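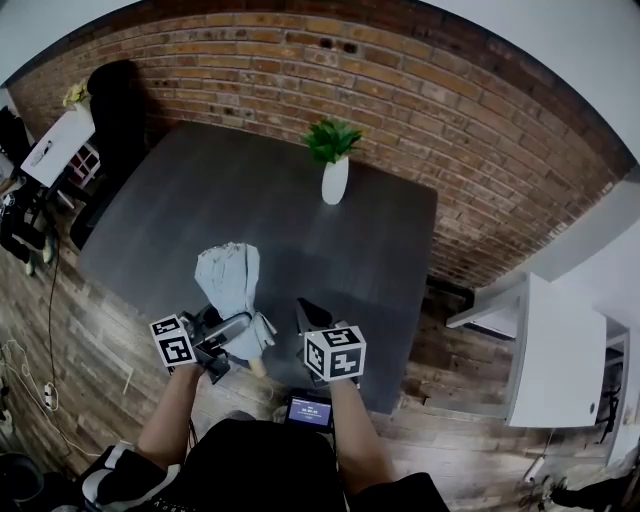
**Figure 2.** Head view during a handheld demonstration. Each gripper carries a cube printed with fiducial patterns; the left gripper is in contact with the crumpled object.

## 3. Collection of Demonstrations

### 3.1 Hardware and tracking

All demonstrations were recorded with a pair of handheld grippers, one per hand. The operator stands at the edge of the table and moves the grippers directly, without a robot in the loop. A printed marker cube is mounted on top of each gripper (Figure 2), and gripper pose is recovered from whichever cube faces are visible to the head camera. When two or more faces are detected, their corners are passed jointly to the pose solver. A single visible face leaves the well-known flip ambiguity, which we resolve by choosing the solution closer to the previous pose.

Finger opening is logged separately by an encoder in each handle. Encoder samples are interpolated to the image timestamps. Clock offset between the two streams is estimated at the start of every session by having the operator close both grippers sharply, and it is estimated again at the end. Sessions in which the two estimates differed by more than one image interval were discarded.

We refer to the recording software as Elum and to the offline pose pipeline as Estimano. Elum writes raw images and encoder values only. No filtering is applied at capture time, so every trajectory can be regenerated when Estimano changes. This happened twice during the study, and all results in Section 5 use the final version.

### 3.2 Tasks and instructions

The Salazar set covers 11 bimanual tabletop tasks, of which 6 involve deformable objects. Crumpled and folded items were included on purpose: their shape after contact is hard to simulate, and policies trained on rigid objects tend to close the fingers too early on them. Objects were placed by the operator before each take. We gave no target coordinates. Operators were told to vary both position and orientation between takes and to leave any furniture or decoration in the room where it was.

Operators read a one-sentence goal for each task, such as "flatten the object using both hands." They were not shown a reference video. In a pilot, operators who had watched a reference copied its order of hand use almost exactly, and the resulting set had little variation in which hand made first contact. Removing the reference increased that variation at the cost of longer takes.

A take begins with both grippers open and raised above the table and ends when they return to that pose. Regrasps and slips were kept if the operator went on to reach the goal. Takes that the operator abandoned were stored with a failure label and are excluded from policy training, but they are used for the success classifier described in Section 4.3.

### 3.3 Sites

Recording took place in ordinary furnished rooms at 5 sites. We did not install backdrops or controlled lighting. Brick, patterned floors and loose cables are therefore part of the visual input. High-contrast surroundings produced occasional false marker candidates in early tests; these were removed by checking the decoded identifier against the 2 cubes registered for the session and rejecting any candidate whose implied size was inconsistent with its distance.

Table height was measured once per site and entered by hand. It is used only to express trajectories in a table-aligned frame and isn't given to the policy.

### 3.4 Quality control

Each take passes through three checks in Flulteo, our review tool. The first rejects takes with long gaps in cube detection for either hand. Short gaps are filled by spline interpolation on position and spherical interpolation on rotation. The second flags gripper speeds above the limit of the target arms. Flagged takes are slowed in time where possible and dropped otherwise. The third is a manual review at reduced playback speed, in which a reviewer marks the first contact, the end of the last contact, and the outcome.

Occlusion was the main cause of rejection. It occurred most often when the hands crossed, with the nearer forearm hiding the opposite cube. Operators were asked to avoid crossing where the task allowed it, and we note that this instruction narrows the range of motions the policy can learn.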